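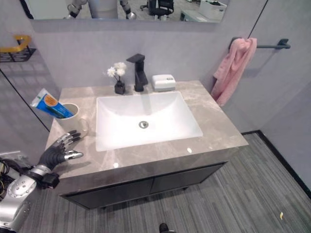 Several readers of the Niravel newsletter wrote in to say the toothpaste always ends up flat on the counter, whatever they try. Fair point.
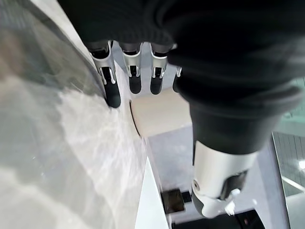 Our basin tidy has 5 steps and takes 6 minutes. Clear the top first and wipe it down. Anything bulky and translucent like this, container or bag, goes to one side until the surface is done.

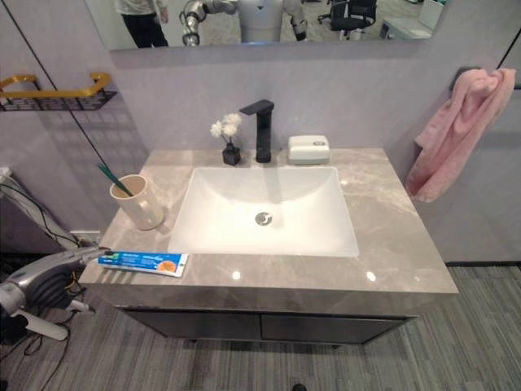 Toothbrush in the cup, toothpaste still on the counter.

Put the tube back with the brush, then wipe round the tap and under the soap box. Boxed spares belong in a cupboard, away from the basin.
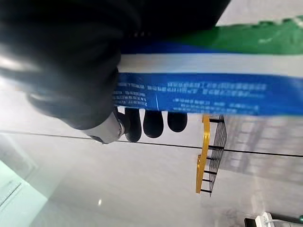
Next month: bathroom shelves

Send your tips to the Niravel desk.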